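The manager of the Gralbridge secondhand shop has opinions about T-shirts, and she had started sharing them before I got my coat off.

"People think folding begins with the fold," she said. "It begins with the collar. Find the collar and you know where you are in life."

She learned the trade at Makori, a chain of discount stores where she spent 17 years squaring up other people's mess. Her unit for the December sale held 3515 shirts, and by closing time, she says, most of them were on the floor. "You fold, they unfold. It's a kind of conversation."

White ones are her least favorite. "They show everything, and the front looks like the back until you hit the print." Red graphics she approves of, on the grounds that a crooked red square will tell you at once that your fold is crooked too.

I asked about the cardboard folding boards made by Fladeo. She sighed. She has owned up to seven of them and uses one as a tray.

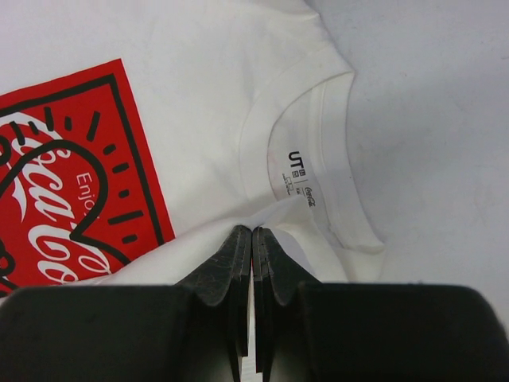
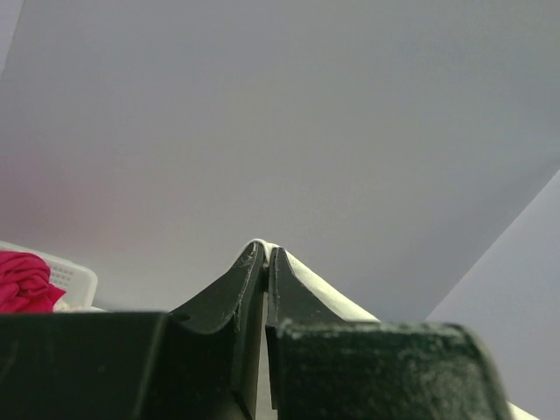
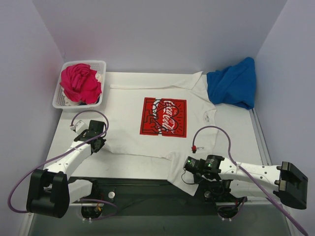
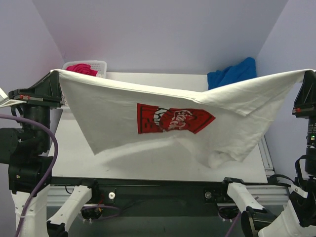
**Filed under: Laundry & Linens**

Her own method starts with the shirt flat and face up, sleeves out. Then she picks it up by the shoulders and lets it hang. "Gravity is free help. I take all of it I can get."

And the clothes that never make it to the table?

"Basket," she said. "I have a basket at home that I haven't seen the bottom of in years. I'm a professional. I don't do it for fun."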